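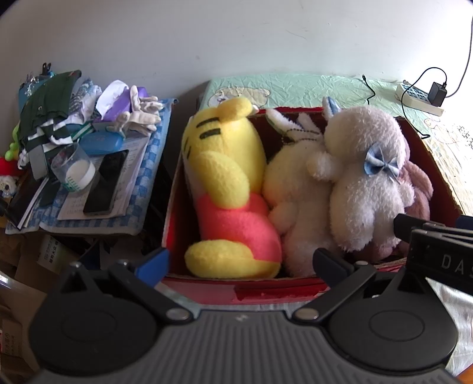

UNIT 7 - HOME AND STORAGE

Chapter 19
Keeping Soft Things: Toys, Boxes and the Bedroom

In Chapter 18 we studied how to store hard objects, such as plates, tools and jars. These objects keep their shape, so we can measure them and calculate the space. Soft objects are different. A plush toy can be pressed, folded or turned on its side, and it will take the form of the place where we put it. When four plush toys share one red cardboard box, the yellow one may lie tipped over, a rabbit has its ears folded against the back, and a dusty-pink toy is pushed into the corner behind a larger white bunny. The box is full, but full does not have the same meaning here as with plates.

In this chapter you will learn to choose a container for soft things, to prepare the things before storing, and to decide what stays near the bed and what goes away until October or longer.

19.1 A family in Alletley

Karim Helmy lives in Alletley with his wife and two daughters. When the family moved to a smaller apartment, he made a list of everything in the children's bedroom. The list had 487 items, and 77 of them were soft toys. The girls agreed to keep all of the toys, but only if the favorites could stay on the bed during the day. The others had to go in boxes.

At first Mr. Helmy bought one large plastic chest. It held everything, but the girls had to empty it on the floor each time they wanted one toy from the bottom. After a month he changed to small cardboard boxes without lids, a few toys in each. "Now they see the faces," he wrote to us, "and they take only what they want." We will return to his list in Exercise 4.

19.2 Before you pack

Put the box on the bed, where the surface is wide and you do not need to bend. A quilted bedspread is good for this work - small parts do not roll away from it easily. Then look at each toy for decorations. A bow or a bead chain can catch on the long fur of another toy, so turn it to the open side of the box or take it off and keep it in an envelope.

Place the biggest toy first and put the smaller ones next to it. Do not press on the face. Ears may be folded for a short time, but for long storage they should lie flat.

Key words for this chapter

lining - the inside layer of a box or a bag
to tip over - to fall onto one side
plush - soft cloth with a thick surface
bedspread - the top cover of a bed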